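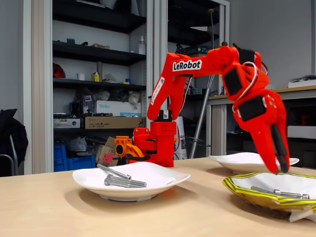
### 4.2 What the Cell Cost, and What We Had Said It Would

The equipment plan for the Pimcombe cell was drawn up by Ruben Wouters in one afternoon, and it reads that way. It asked for $1,473. The sum covered a printed arm, motors, a gripper, a power supply and shipping, and it assumed that everything would arrive working, fit together, and need no spare. The plan was approved without comment, which we took as praise.

By the end of April we had spent $2,014. The arm and motors came in close to the estimate. Most of the gap came from small orders placed through Busik, each too minor to argue over: servo cables, a second power supply, replacement printed parts, and a clamp that cost less than its own postage. Ashley Crabtree entered all 32 purchases in Rekport, our ordering system, which has no category for things forgotten the first time. They are filed under "consumables."

We tried to do better in the second plan, for a copy of the cell in the Clegg building. Three changes were made. Shipping was entered for each order instead of once. Spare motors were bought up front. And the task materials, which had been left out of the first plan entirely, got their own line. The revised request was $1,712. It is higher than the first request and lower than what we spent, a position we find easy to defend from both sides.

The task materials deserve a word, as they were the only part of the cell to stay under budget in both rounds. Bolts, plates, paper napkins and striped tape make up nearly all of it. We had priced a machined fixture with a marked drop zone, and the quote was a good deal longer than the part. The tape does what we need, and re-laying it takes a few minutes and no purchase order.

**Figure 4.** Tabletop layout with the gripper over the gap between two plates. Long bolts lie on the left plate, short bolts on the right. The taped octagon nearer the front edge is the target area.

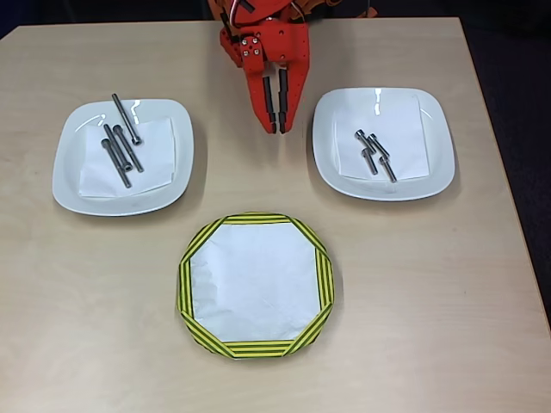 Should a small lab buy spare motors with the first order or wait until one fails?

Buy them with the first order. In our case a spare costs less than the second shipping charge, and a cell waiting on a motor still takes up a bench and a student.

We make no claim that these figures carry over to larger arms. They leave out labor, which at our usual rates would exceed every other line in the plan, and which the department prefers to regard as free. They also leave out the printer, bought years earlier for another project and never charged to this one. A group starting without a printer should add it before showing the total to anyone.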